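Housekeeping and Domestic Services, Unit 4
Handout: Floors - what they are made of and how to look after them

Tutor: Dulce Ventura. Room bookings and missed sessions: see Rafsan Khan.

Before the session, read chapter 2 of the course book and bring your notes from the Samholm visit. We will go over the stain chart at the start, so have it to hand.

1. Hard and soft floors

Floors are usually sorted into hard, semi-hard and soft. Hard floors include stone, ceramic tile and concrete. Semi-hard floors include vinyl, linoleum, rubber, cork and wood. Soft floors are carpets and rugs. The groups overlap a little and older books put wood with the hard floors. Either is accepted in the written work as long as you keep to one system.

The main thing to find out about any floor is whether it takes in water. A glazed tile does not, but the grout between the tiles does. Unsealed stone, cork and wood all take in water and will mark or swell if it is left to stand.

2. Daily care

Dry work comes first. Sweep or vacuum, starting at the far side and working towards the door. Grit is what wears a floor out, and wet mopping over grit scratches the surface. Pick up loose items by hand before you sweep. Move light furniture and leave heavy pieces for the weekly clean.

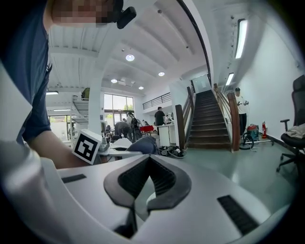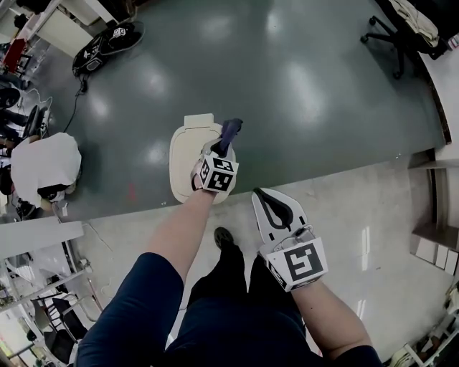

Short sleeves and dark clothing.

Damp mopping is done with a well-wrung mop. Change the water when you can no longer see the bottom of the bucket. Overlap each stroke and do the edges first, then fill in the middle. Put the sign out before the mop touches the floor and leave it until the floor is dry.

3. Cleaning agents

Neutral detergent is right for most semi-hard floors. Alkaline cleaners strip polish and dull linoleum. Acid cleaners remove limescale from ceramic tile but will eat into marble and limestone, including the small marble thresholds found in the older flats at Alermont. Several students missed these last year.

Follow the dilution on the label. Using more than the stated amount leaves a film that holds dirt, and the floor then looks worse a day later - people often respond by adding still more detergent.

4. Written task

Choose one floor from the Samholm visit and one from your own home. For each, state the material, the group it belongs to, how it is finished and how it should be cleaned daily and weekly. Mention any damage you noticed and what you think caused it. A floor plan is welcome but carries no marks. The Chukwu article in the reading pack is useful for wood finishes. Skip the part on waxing by machine, as we cover that in November.

Hand in on paper with your name on every sheet. The pack has 77 pages and you do not need all of it for this task. Pages on carpet fibres belong to Unit 5.

Terms to know: porous, seal, finish, grout, nap, neutral, alkaline, dilution, dwell time.

Handout revised 29 September 2019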